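The Open Day at Gurcombe

1. Arrival

Visitors to the Gistonora works were admitted at Gurcombe in groups of 60 and asked to keep behind the line. The guide read the rules twice.

2. The Kitchen Table

The arm reached toward the ketchup on its tray. The mug, the bananas and the toaster oven awaited their turn.

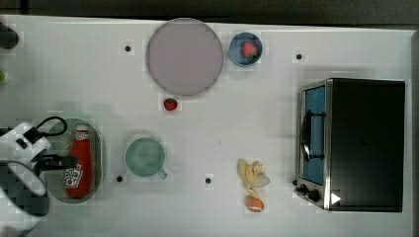

3. Questions

A visitor from Brotedholm asked whether the machine knew what a strawberry was for. The guide wrote the question down and promised a reply by October.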